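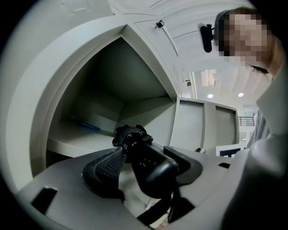
## Fault tester, handheld grippers (fixed term, Plenska)

Gristent is looking for a tester to join the small team working on a grip fault at our Plenska site. The post runs to the end of August.

In 197 logged attempts at taking small items out of metal cabinets, the gripper let go early 40 times. Two of those drops ended with a finger closing on the edge of a cabinet door while the operator's other hand was on it. There was no injury, but all cabinet work at normal closing force was stopped and it stays stopped until we know the cause. The supplier, Brundard, has checked the finger pads and found no defect. We now suspect the joint, or the signal that reaches it.

### The work

- Repeat the cabinet tasks at reduced force, using slim objects on open shelves
- Write up every drop on the day it happens, including the ones that look like your own mistake
- Strip and refit the fingers between runs
- Keep the Oprea fault log up to date -- plain sentences are fine

### What we ask for

You should have worked with hand tools or test equipment before. A degree is not needed. You will be on your feet for most of a shift, reaching into cabinets at chest height and above, so tell us if that is a problem and we will look at the set-up.

Anyone on the team can stop a run. You will not be asked to make up the time.

### Applying

Send a CV and a short note about a fault you helped to trace to Yesenia Llanos, test lead. Interviews take place on site and last 2 hours, with a practical part.

Posted 11 March 2023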